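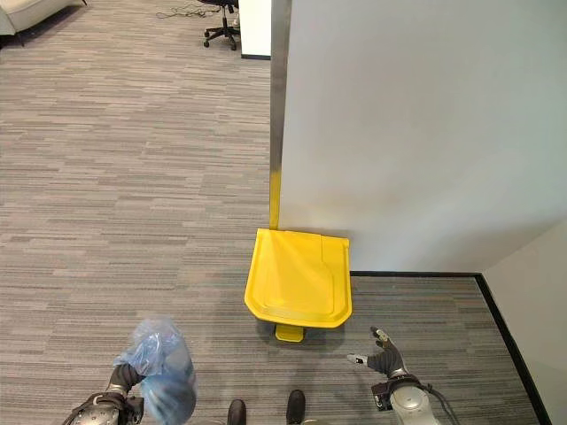
*黄色いごみ箱のふた。白い仕切り壁の前、しま模様のカーペットの上。*

# オフィスのごみ箱:写真とメモのフォルダ

このフォルダには、Finmont の事務室に置いてある黄色いごみ箱の写真と、使い方のメモを入れています。書いた人は Reda Berrada です。日本語は私の母語ではありませんので、おかしい表現があれば、直接ファイルを直してください。

最終更新:12月16日

## 目的

8月に席の配置を変えました。そのあと、ごみ箱の場所について同じ質問を何度も受けましたので、場所と使い方を一つのファイルにまとめることにしました。新しく入った方と、Pletard の建物から時々来る方に読んでいただきたいです。

## フォルダの中身

| 名前 | 内容 |
|---|---|
| `README.md` | このファイル |
| `photos/` | ごみ箱と周りの床の写真、全部で135枚 |
| `labels.csv` | 写真ごとのラベル |
| `notes/` | 掃除の記録と、古い配置図 |

写真の大きさはそろえていません。暗い写真も、同じ物が続けて写っている写真も、そのまま残してあります。

## 置き場所

ごみ箱は白い仕切り壁の根元につけて置きます。目印は、壁の左の端に立っている細長い金属の柱です。柱は下のほうが黄色で、上のほうは銀色ですから、少し離れた所からでも見つけやすいと思います。

仕切り壁の右には、クリーム色の壁と合わさる内側の角があります。角のほうへごみ箱を動かさないでください。掃除機の先が入らなくなります。以前は角に置いていましたが、黒い幅木のところにほこりがたまり、Fadwa El-Sayed さんに毎回手で取ってもらっていました。

仕切りの向こうには黒いキャスター付きの椅子があり、そのそばの床にケーブルがまとまっています。ごみ袋を持って通るときは、ケーブルの側を通らないで、手前のカーペットの側を回ってください。ケーブルの整理は Pascual に頼んでありますが、まだ日にちは決まっていません。

## ふたについて

ふたはだいたい四角い形で、前の角が丸くなっています。縁が少し高いので、上に物を置きたくなりますが、置かないようにお願いします。特にコーヒーのカップは困ります。ふたを開けた人のほうへ落ちてくることが、今年だけで3回ありました。

前の下のところに、黄色い小さい部分が出ています。メモの中では「ペダル」と呼びます。新しい人に説明するときも、この呼び方を使ってください。
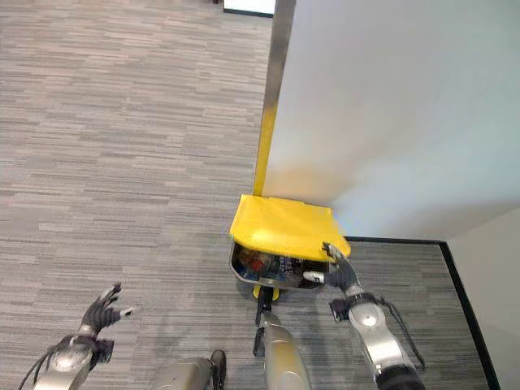 *ふたの前の縁を持って開けたところ。中に赤い物と、青と白の包みかラベルのような物が見える。*

ふたを手で開けるときは、前の縁の真ん中あたりを持ちます。横の角を持つと、ふたがねじれて、閉めたあとに隙間ができやすいです。急いでいるときでも、最後まで手を添えて静かに閉めてください。会議中の席まで音が聞こえます。

## 入れてよい物

- お菓子や食べ物の包み
- 紙ナプキン、使ったティッシュ
- はがしたラベルやテープ
- 小さいプラスチックの袋

## 入れないでほしい物

- ペットボトル(廊下の Ciltier の回収箱へ)
- 電池
- 飲み物が残っているカップ
- 段ボール

ボトルのラベルは、はがしてあれば黄色いごみ箱で大丈夫です。ボトルについたままの場合は、はがしてから分けてください。迷った物は無理に入れないで、給湯室の机の上に置いてください。Fadwa さんか私が見ます。

## 袋の交換

ごみ箱は小さいですから、すぐにいっぱいになります。開けたときに中身が口の近くまで来ていたら、次の順番で交換をお願いします。

1. ふたを開けて、上のほうのごみを軽く押さえる。とがった物があるかもしれないので、手袋を使う。
2. 袋の口を持ち、まっすぐ上に引く。
3. 口を結び、廊下の集積所へ持っていく。
4. 新しい袋を入れ、余った部分を外側に折る。
5. 銀色の縁が袋で全部かくれていないか見る。かくれていると、ふたに引っかかる。

新しい袋は給湯室の下の棚、左から3番目の引き出しにあります。残りが少なくなったら `notes/` の買い物の表に書いてください。袋は前より少し厚い物に変えました。

## ラベルの付け方

`labels.csv` には、写真ごとに次の列があります。

- `lid`:ふたの状態(open / closed / unclear)
- `inside`:中身が見えるか(yes / no)
- `floor`:周りの床に物があるか
- `memo`:自由に書く所

ふたが少し浮いているだけで、はっきり開いていると言えない写真は、`unclear` にしてください。最初は私が全部 `closed` にしていましたが、Fadwa さんと見直したら意見が合わない写真が7枚ありましたので、分けることにしました。

中身の名前は、はっきり分かるときだけ書きます。暗い色の物は、だいたい何か分かりませんから「暗い色の物」で十分です。色だけ分かるときは、色だけを書いてください。

## 分かっている問題

- カーペットの横の筋が灰色、ベージュ、白っぽい色で混ざっているため、小さい紙くずが落ちていても写真では見つけにくいです。`floor` の列は間違いがあると思います。
- ふたの下の影を、汚れとして書いてしまった行があります。見つけた方は直して、`memo` に自分の名前を残してください。
- 古い配置図では、ごみ箱がまだ角にあります。図の新しい版は Fadwa さんが作っています。

## 連絡

場所や袋のことは Fadwa El-Sayed さん、ファイルのことは Reda Berrada までお願いします。写真を追加したいときは、先に `photos/` の中を見て、同じ名前のファイルがないか確認してから入れてください。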